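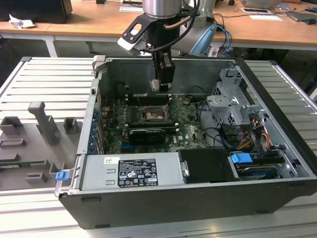
Desktop computer with the side panel removed.

Progress Report to the Halvorsen Fund
Project: Letters to the Editor - how readers of video game magazines argued about female characters
Grant holder: Zivwood Media Archive
Period covered: November to April
Prepared by: Máté Hegedűs, project lead

1. Where we stand

In the application we promised to collect, transcribe and publish reader letters about the way women were drawn, dressed and written in video games, and about the women who played and reviewed those games. The first half of the grant was meant for collecting and transcribing. The second half is for the essays, the website and the public discussion.

At the end of April the collecting is finished for the magazines on our first list, with one exception that I explain in section 4. We have transcribed 1,535 letters. The essays are later than planned. The website exists as a test version and can be shown to the Fund at any time, but I would ask you not to share the address yet, as the permissions are not complete.

2. The letters

Our main source continues to be the magazine collection given to us by the Basanine public library. It was in better order than we feared. Most volumes are bound, which protects the paper but makes the inner margin difficult to read, and in several years the letters page was printed in white text on a dark photograph. Those pages had to be typed by hand. Shireen Van Wyk did most of this typing and also wrote the guide for the other transcribers, which is attached as Annex A.

We keep the spelling mistakes of the readers. The magazines corrected some letters and left others as they were, and it is interesting to see which ones. For example, the editors of one magazine regularly left the errors in letters they wished to make fun of. Shireen is marking these cases, and it may become a short essay of its own. This was not in the application.

Each letter is given one or more subject words. At the beginning we used a list of 70 subject words, and this was too many. Two transcribers would read the same letter and choose different words, and both were right. After the meeting in January we reduced the list and went back to the letters that were already finished. This took most of February. I believe it was the correct decision, but it is the main reason for the delay with the essays.

What the letters say is more mixed than I expected when I wrote the application. There are, of course, many letters which complain that a reviewer should speak only about graphics and controls. There are also letters from girls who liked a heroine very much and were annoyed by both sides of the discussion. One reader wrote to the same magazine for years, first to defend the cover art and later to complain about it, and she refers to her own older letters. We would like to find her. Several letters signed with female names may have been written by the staff, and we do not have a good method for deciding this. For the moment we add a note and do not exclude them.

3. Interviews

Deok-su Jin has completed five interviews with former magazine staff: two editors, a layout artist and two freelance reviewers. Each person has received the transcript and can remove passages before publication. One of the reviewers removed a long part about a quarrel with a publisher. We regret it, because it was the most lively part of the conversation, but the agreement is clear and we follow it.

The layout artist gave us the most useful information so far. She described how the letters page was the last page to be filled, often late in the evening, and that a letter could be chosen because it had the right length for the empty space. This must be said openly in the essays. A printed letter is not a sample of what the readers thought, and sometimes it is not even a sample of what the editors found important.

Nandi Fourie will begin the interviews with former readers in May. We have put a call in a collectors' newsletter and received kind answers, almost all from men. Nandi is now looking for other ways to reach women who bought these magazines, and she would be grateful for suggestions from the Fund's network.

4. Permissions and one missing title

The rights to three magazines now belong to the Sorner publishing group. Sorner has agreed in writing that we may publish the letters, without the artwork, if we shorten the names of private persons to initials. For the other titles we are still waiting, or the company does not exist any more. Kheri Owino keeps the correspondence in one table (Annex B), with the date of each letter sent and each answer.

The exception I mentioned above is the title listed as number 4 in our application. The issues we were offered turned out to be a foreign edition with a different letters page. We propose to leave this title out. If the Fund prefers that we replace it, we can do so, but then I would need to move the second workshop to the autumn.

5. Essays and public discussion

Three essays were planned for this period. One is finished and attached as Annex C. It deals with the letters about cover art and was written by Deok-su and me together. The second, on the first female reviewers and the answers they received, is in draft. The third is not started.

Our two outside readers had the same criticism of the first essay: we were too quick to translate the old arguments into the arguments of today. A reader who wrote that a costume was "silly" was perhaps only saying that it was silly. We have rewritten the middle part with this in mind - I hope the result is fairer, although it is also somewhat longer.

The discussion evening at the Basanine library went well, and the conversation with the audience continued until the building closed at 9 p.m. Some people disagreed strongly with the project itself and said so. Nandi, who led the evening, gave them time, and one of these guests has since offered us his own collection of magazines.

6. Budget

Spending is within the approved total. Transcription cost more than planned, for the reason given in section 2, and travel cost less, as most former staff preferred to speak by telephone. We ask for your approval to move the unused travel money to transcription. The detailed table is Annex D.

7. Next steps

May: first interviews with readers, second essay sent to the outside readers.
June: answers expected from the remaining rights holders, correction of the test website.
July: third essay in draft, workshop for teachers of media studies.

We would need the Fund's decision about the missing title and about the travel money before the end of May. Kheri can send the transcripts on request, and I am available for a call on most mornings.

Máté Hegedűs
Zivwood Media Archive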